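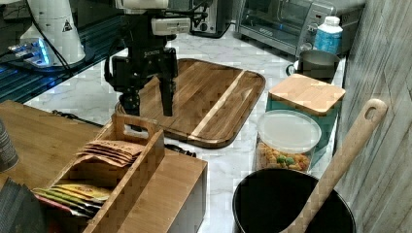 The counter by the toaster oven, board in place.

Worktop and tea station check, with comments
Checked by Murray Tawhiri, Jul 27, 2025

I love doing this one. A kitchen counter gets more use than anything else in the building, and small fixes make a big difference to it! I go through the list with a pad of paper and a mug of something, and it takes me 15 minutes if I don't stop to chat. Marks are OK, WATCH or FIX.

1. Chopping board lies flat, no rocking - OK
Pressed on all the corners and it didn't budge. Lovely big board, this - dark wood with a pale stripe running across it on the slant. It has rounded corners too, so much kinder on the hip when you catch it going past.

2. Board surface free of splits and deep cuts - OK
Ran a fingertip along the join on both sides of the pale stripe, as that's where I'd expect a wooden board to open up first. Smooth all the way. It had its oiling in June and it would like another before the winter.

3. Juice groove clean to the bottom - WATCH
A bit of old crumb in one corner. Out it came with a cocktail stick and hot water. Please scrub the groove as well as the flat part, and stand the board on its edge to dry (never in the sink to soak, please, it will warp).

4. Cables clear of the chopping area - FIX
There's black cable lying on the marble between the board and the tea things. Anyone sliding the board forward could catch it. I'd like it run along the back and held with clips. We have a bag of 20 Dudo clips in the drawer so this is an easy win!

5. Toaster oven: door, handle, knobs - OK
Door shuts snugly, handle tight, every knob turns and stops where it should. Top left bare, which pleased me no end. Keep it that way - no tea towels, no post, no bread bags.

6. Bottles and mugs away from the toaster oven - FIX
A plastic bottle with a blue label and a grey metal mug were both standing in front of it. Plastic near a hot door is asking for trouble, and a metal mug can pick up more heat than you'd think. Move both to the other end before switching on.

7. Power cords at the back of the counter - OK
No nicks, no soft spots, plugs firm. I followed each one by hand from end to end. 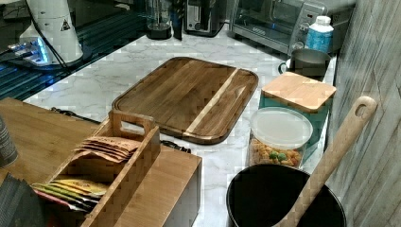 8. Tea caddy steady and not overfilled - OK
I'm very fond of the caddy. It sits on top of the larger bamboo box and I gave the pair a good nudge from each side without any sliding. The brown packets stand up nicely in one half and the bright ones lean in the other, so you can grab one without tipping out the rest. Lift it by the handle with the box left where it is.

9. Packets dry and in date - WATCH
All dry. I found 11 past their date and took them out. Newer ones go to the back, please.

10. Lidded containers close properly - OK
The teal one with the square bamboo lid is a joy, the lid drops on with a soft little thud. Wipe the underside of the lid and let it air before it goes back on.

11. Marble wiped, no rings or sticky spots - OK
Warm water and a drop of washing-up liquid only. No vinegar and no lemon on it, ever - it dulls the shine and you can't wipe that away.

To do before the next check: clip the cable (item 4), find a proper home for the bottle and mug (item 6), order board oil from Plorkura. Otherwise a really cheering result, well done all.

3 comments

Lazăr
Cable clips are going on tomorrow, I'll do the back of the counter in one go. Do you want them on the wall or on the marble itself?

Murray Tawhiri
Wall please, Lazăr! The sticky pads can leave a mark on stone.

teapot_jo
Guilty on the juice groove. Would a soft toothbrush do, or is that too rough for the wood?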